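Grasp point drifts when teaching cloth folding by teleoperation

Robot Teaching > Manipulation > Soft goods

Posted by wesside_bench
Wednesday, 4:40 pm
Viewed 217 times

I am teaching a single arm to fold fleece garments by remote control. Leader arm on the desk, follower arm at the table, parallel two-finger gripper, small camera at the wrist and a second one overhead. Both record at the same rate as the joint positions. The task is: pick up the near hem, carry it to the collar, release, smooth once.

I have 50 demonstrations. The policy trained on them reaches the hem almost every time, then closes either too early (fingertips skim the top of the nap) or too low (fingers press into the table and the arm faults). When it does get hold of the cloth, it often has a double layer and drags the whole garment.

Replaying my own demonstrations open loop, with the garment placed by tape marks, gives 9 good folds in 50. So I suspect the data before I suspect the training.

Things I have checked:
Time offset between wrist camera and joint log: one image period at worst.
Gripper command and gripper position are both recorded. I train on position.
Leader and follower agree at rest to within a couple of millimeters.

Is it better to re-record everything, or add demonstrations until the failures average out? Would hand guiding be better than remote control for this? The arm has a free-drive mode but I have not used it for data.

Posted by Obaidul Bandara
Wednesday, 6:15 pm

Do not read much into the open loop replay. Cloth does not return to the same shape between trials even with tape marks, so a replay that ignores the camera will miss. Nine out of 50 is not evidence that the data is bad. It tells you the task needs feedback.

Your third item is more interesting, as is the one above it. Training on measured gripper position is a common mistake with soft material. When the fingers close on fabric they stop at the thickness of the bunched cloth. The measured position at that moment says "almost closed," and a policy that outputs the same number as its next command will close to that width and apply nearly no force. The hem then slides out as soon as the arm lifts. Record the commanded position and use that as the action. Keep the measured position as an input. The difference between the two is the only squeeze signal you have unless the gripper reports current.

On the height problem: how do you approach the table? Most people with a leader arm come down at an angle, stop, look at the monitor, correct, and then close. Every one of those pauses goes into the data. If the arm holds still for two seconds above the hem in half of your demonstrations and for half a second in the others, the policy sees the same image paired with "wait" and with "go down." Early closing is one of the ways that shows up. Either trim the pauses or practice until you do not make them. I throw away my first ten recordings on any new task.

As for layers, decide on one kind of grasp and use it in every demonstration. There are two that work on fleece. One is a flat pinch on the edge, with one finger under and one over. The other is a top pinch, where both fingers press down lightly and gather the material between them. The flat pinch gives a cleaner fold but needs accurate height. The top pinch tolerates several millimeters of error and makes a tuft. 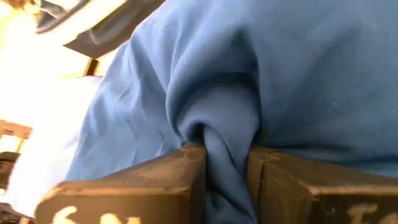

With a top pinch the tuft itself can be used. The wrist camera sees how much material has come up between the fingers, and after enough examples the policy separates a shallow grip from a deep one and retries the shallow ones. For that to happen you have to demonstrate retries. Take a poor grip on purpose, open, move down, close again. I put these in one recording out of five. The cost is creasing, so the smoothing stroke at the end has to be longer.

Watch the light too. A window on one side will wash out part of the wrist view at some hours and leave it readable at others. Close the blind or record at different times of day, and do not do half of each.

I would re-record. Fifty is a small number to lose.

Posted by nustville_auto
Thursday, 8:05 am

Free drive is fine. Just push the arm where you want it and save the points. We did all our carton work that way.

Posted by Obaidul Bandara
Thursday, 9:30 am

For cartons, yes. With hand guiding on cloth your own hands and sleeves are in the overhead view, and the policy will not have them there when it runs. You can get around it by guiding the arm once and then replaying the path to record clean images, but the replay has to grip the cloth the same way as the first pass, and we are back at the start of this thread.

Hand guiding is still useful for finding the table height. Guide the closed fingers down until they touch, write down the reading at four corners of the work area, and set a floor in the controller slightly above it. That takes care of the faults whichever method you use for the data.

Posted by wesside_bench
Thursday, 2:20 pm

Switched the action to commanded position and retrained on the same 50. It lifts now without losing the hem, though it still takes two layers fairly often. The table was three millimeters higher at the far left corner, so the floor is set from that. Will re-record with the top pinch and retries next week and post the numbers in this thread.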